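Nandach is a set of 1458 short film reviews, each tagged with the kind of follow-up the reviewer thought they were watching. Prequel, sequel, remake, reboot, "reimagining," and a sixth bucket called `other`, where we put anything the studio described as a "companion piece."

Subira Muriithi wrote the tagging guide. Alby Ruddock argued with it. Both versions are in `docs/`, and the one with fewer exclamation points is official.

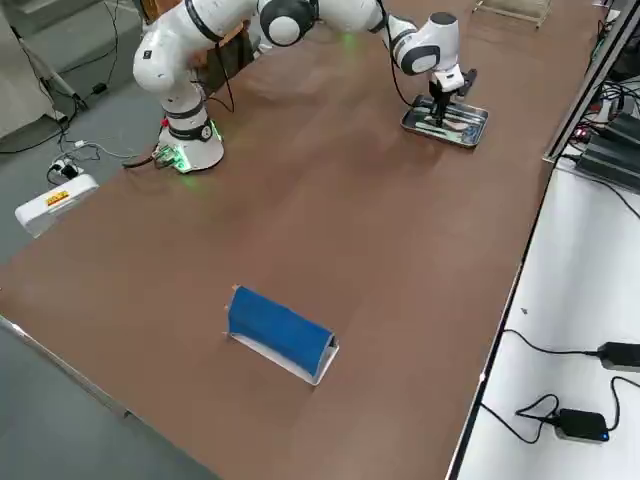
## What's in it

- `reviews.csv`: one review per row, spoilers intact
- `tags.csv`: two taggers per review, plus the tiebreaker
- `sultdale.csv`: 60 reviews from the Sultdale film club newsletter, kept apart because the club grades in half-biscuits

No review is longer than 100 words. Alby trimmed the long ones, and a few still end on a semicolon he was fond of.

## Tagging

Taggers read the review and never the film's poster or title. This was meant to keep things fair. It mostly led to Subira spending an October evening on whether a review of *Sang* described a prequel or a sequel with a lot of flashbacks. 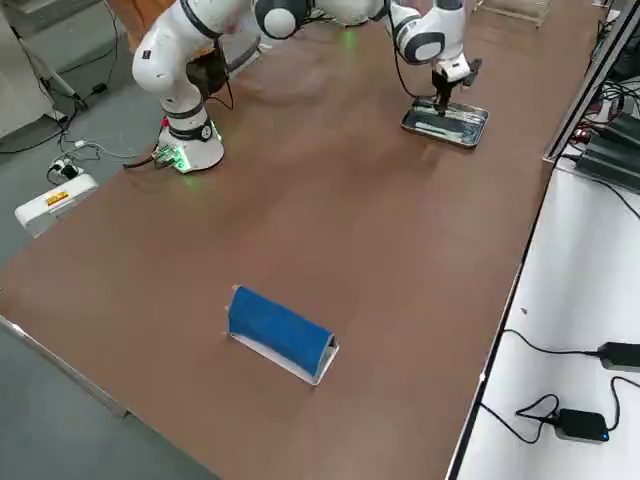
The taggers disagreed on 40 reviews, and more than half of those are about the Guvton pictures, a series released out of order and reviewed by people who were cross about it. We kept the disagreements in. Filter on `split = 1` if you want them gone.

## Loading

```
python load.py --tags final --skip-sultdale
```

Leave off the last flag if you can handle biscuits. 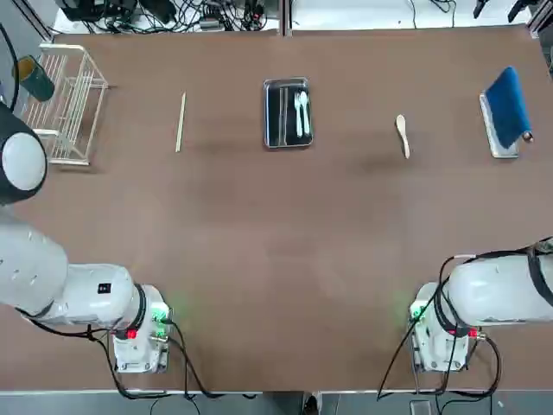
*Two white arms at the near edge of the table.*

## Known problems

- "Origin story" is tagged as prequel unless the reviewer was being sarcastic. Sarcasm was judged by Alby.
- Star ratings were converted to a ten-point scale. Zero stars became one, which was generous.
- Three reviews are of the same matinee and don't agree on the ending. 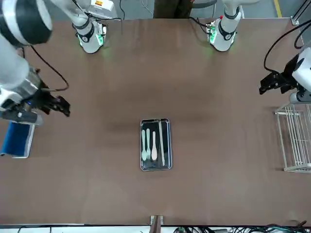 *Tray with spoons, a fork and chopsticks.*

## License and fixes

Free for research and teaching. Send corrections as a pull request against `tags.csv`, with the row number and a sentence on why. Please don't reopen *Sang*.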